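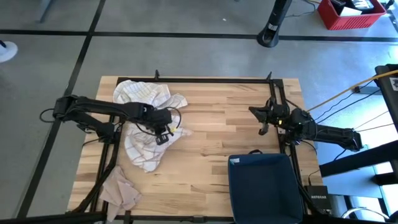 Stetano Opens Its Hand-Teaching Program to Laundries and Linen Rooms

HINOJOSA, 1/27/20 - Stetano, the small automation company that has spent the past few years teaching robot arms to handle cloth, is very happy to announce that its hand-teaching program, known as Pisterico, is now open to commercial laundries, hotels, care homes and anybody else who has a great deal of fabric to sort and fold and would like some help with it.

The idea behind Pisterico is a simple one, and it will be familiar to anyone who has ever taught a child to fold a towel. You stand beside them, you put your hands where their hands should go, and you do it together until they get the feel of it. In a Pisterico session, the person doing the teaching either guides the arms by hand or moves them by remote control from a pair of smaller arms at a separate desk, and the whole motion is recorded. A collection of those recordings is then used to train the arms to try the same task without a person guiding them.

Cloth was chosen on purpose, and it was not the easy choice. A box keeps its shape when you pick it up, but a checked cotton cloth dropped on a wooden table will land differently every single time, with a fold here and a corner tucked under there, and a gripper coming down from above has to find a good place to take hold. The Pisterico table pairs two black arms that reach in from opposite sides, with an open dark blue bin at one corner of the tabletop, so that a teacher can work on spreading, folding and putting away all in one spot.

"People come in thinking they need to know about computers, and what we really want is somebody who knows about sheets," said Ruba Kassab, who leads the program at Stetano. "Our best teachers have been folks with years in a linen room. They have little habits, like giving a corner a shake before they lay it down, and those habits are exactly what we are hoping to pass along."

The first group of teachers began work in December and has so far recorded 3,000 demonstrations, most of them with napkins, dish towels and small cloths. The recordings are kept whether the fold came out nicely or not, and the teachers mark the ones they would be glad to see repeated. Stetano plans to move on to pillowcases next, and then to fitted sheets, which everyone on the team admits to looking forward to a little less.

Montserrat Mendoza, a laundry supervisor who joined that first group, said the remote arms took some getting used to. "For the first hour I kept squeezing much too hard, and I was worn out from concentrating! Then somebody told me to slow down and pretend I was showing my niece, and after that it went along very nicely."

Stetano has set aside 43 places for the coming round. Each participating business may send 2 employees, who will be paid for their time and given a full day of practice before any recording starts. Businesses are warmly encouraged to bring their own linens, including old and badly worn pieces. Sessions will be held at the company's workshop in Nustalholm, and lunch is provided.

Businesses that would like to take part, or simply to stop by and try the arms for themselves, are invited to write to Rutilio Nava in the Stetano program office. Members of the press may contact Brisa Becerra to arrange a visit.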